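Open Day at Relenach, Blackwood
August 15, 2023

Relenach opened its test rooms in Blackwood to visitors for an afternoon, and I went along with my notebook and a group from the local makers' club.

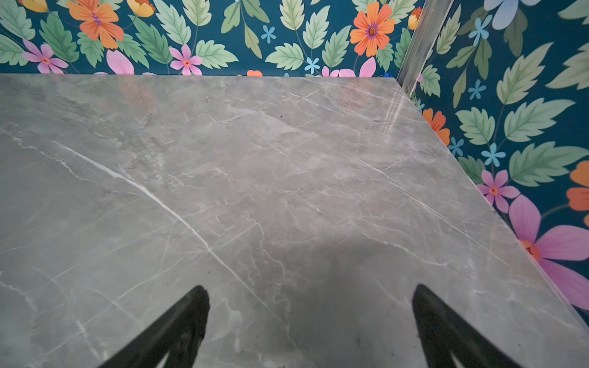 The company works on robot arms for kitchens and other indoor rooms, mostly on the part of the job where the arm has to find a thing, pick it up and put it back down without knocking anything over. Until this summer the test rooms were closed to anyone outside the firm. The open day ran from lunch until early evening, and 200 people had signed up through the website. We were let in by time slot, which kept the rooms from getting too full, although the hallway was crowded the whole time.

Joanne Bloxham met our group at the front desk and walked us through. She runs the test program and did most of the talking. Igor Polák, who looks after the arms themselves, joined us for the counter station and again at the end for questions. I have kept the notes in the order we went around.

The front desk

Sign-in, a name sticker and a short safety talk. The rules were simple: stay behind the yellow tape, keep bags on your shoulder, don't reach over a counter while an arm is switched on. Children were welcome but had to stay with an adult. Coffee was at the back, next to the coat rack, and there was a stack of floor plans that ran out before our slot was over.

The hallway boards

A row of printed boards covered the building's history. Before Relenach moved in, it was a showroom for kitchens and bathrooms. Some of the old display corners were kept when the rest was cleared out, and others have been built since. Bloxham said the showroom fittings saved them a lot of work in the first year, as they had sinks, shelves and counters ready to use on the day they got the keys.

The last board was a diagram of how a test gets set up, from choosing the objects to checking the results. I would have liked more time with that one. The print was small and people kept stopping in front of it.

Counter station

This was the stop most people had come for. The arm works over a polished grey marble counter set against walls papered in deep teal with big leaves and bright flowers. The gripper has a pair of black fingers that taper to rounded tips, and a small camera rides at the same end of the arm and looks down past them.

Someone in our group asked about the wallpaper. Bloxham's answer was that homes are not plain white boxes, and a program that only works in front of a white wall is not much use to a person who likes flowers. The corners at Relenach are all papered or painted differently. When a program does well in one corner it gets moved to the next, and that is often where the trouble starts.

The marble is a test of its own. A polished top throws back the light from the ceiling, and the glare can hide a small object or look like one. Veins in the stone can be taken for an edge, or for a piece of string. The arm's own shadow falls on the counter as it comes down, so the part of the stone it needs to see best gets darker as the fingers get closer. Polák said they could fix much of this with special lighting but have chosen to leave it alone, at least in this corner.

What the arm did for us

Polák ran the pick-up routine 2 times for each group. The arm starts high, comes down over the counter, stops, looks, and then goes for the object. For our slot the objects were a sponge and a plastic measuring cup. The sponge went well on the first try. The cup was pushed a short way along the stone before the fingers closed, and the arm backed off and came in again from a different side.

It is slower than I expected. The stop above the counter lasted long enough that one of the younger visitors asked if it was broken. Polák said the pause is set on purpose for open days, so people can see what the arm is doing at each step. In regular testing it is shorter.

There was little noise. A soft whir from the joints, a click when the fingers met, and a fan somewhere under the bench.

The screen next to the arm

A monitor on a stand showed the view from the wrist camera as the arm moved. Watching it is a little odd at first. The room seems to tilt and swing while the fingers stay in the same place. Most of our group ended up watching the screen instead of the arm, and Bloxham said this happens with nearly every visitor.

The software on the screen is called Hemix. It was written in the building, and it saves the camera view together with the position of every joint, so a run can be played back later and checked step by step. We were shown a saved run at half speed. You could pick out the moment the arm changed its mind about where to put the fingers.

Hand-guided table

At the next station visitors could take hold of an unpowered arm and move it around by hand. The joints are stiffer than they look. The task was to pick up a wooden block and set it down inside a taped square, with a squeeze handle to work the fingers. I dropped the block. So did most of the adults. A girl from the group behind us did it cleanly and was given a sticker.

The staff member at the table said the hard part for beginners is judging height, and that people tend to come down too fast and bump the tabletop. She suggested moving over the block first, holding still, and then going straight down. With that advice my second try was better.

The shelf of objects

Everything the arms practice with is kept on open shelves along one wall, 100 objects in all, each with a paper tag. Mugs, jar lids, dish brushes, tea boxes, spoons, a rubber duck. Most were bought at the hardware store in Blackwood, and several came from staff kitchens. Visitors could handle anything on the lower shelves.

I asked which object gives the most trouble. The answer was a clear drinking glass, followed by a thin dish towel once it has been folded flat. The towel is hard because there is nothing to get the fingers around, and a flat pinch on a hard counter tends to slide.

The repair bench

A quick stop, as the bench is in a narrow room and only a few people could stand in it at once. Polák had laid out a set of worn finger parts next to new ones. The tips take the most wear and get changed often. The frames last much longer unless the arm drives into something solid, and he had a bent one to pass around.

He also showed us how a gripper comes off. It takes a hex key and some patience with the cable, and he had it off and back on before the next group came in.

Oltero

The last room had a rolling base with an arm on top, under the project name Oltero. It was switched off for the day. The plan is for it to move between the test corners by itself, so the same arm can work at a counter, a sink and a shelf in a single run. Bloxham was careful about dates and would only say that it now drives well on the smooth floor and poorly over the door strips.

There was a fair crowd around it anyway. People like to look underneath things.

Questions at the end

We had a short question session by the coffee table. A few of the answers I wrote down:

Are any of these arms in real homes yet? No. Everything is tested in the building.

Who cleans the counters? The staff, between runs, with an ordinary cloth. Wiping is on the list of jobs for the arm but has not been started.

Can a school class visit? Yes, in small groups, by email to the front desk. The hand-guided table is the part that works best for children, and teachers are asked to say ahead of time if anyone needs a seat or a step.

Will there be another open day? They would like to hold one next year – it depends on how far Oltero has come by then, and on whether the hallway can be cleared to make more room.

Getting there

The test rooms are on the east side of Blackwood, behind the lumber yard. Parking is shared with the yard and fills up early. The bus stop is a short walk away, and the side entrance has a ramp. Thanks to Joanne Bloxham and Igor Polák for their time, and to the person at the front desk who found my umbrella.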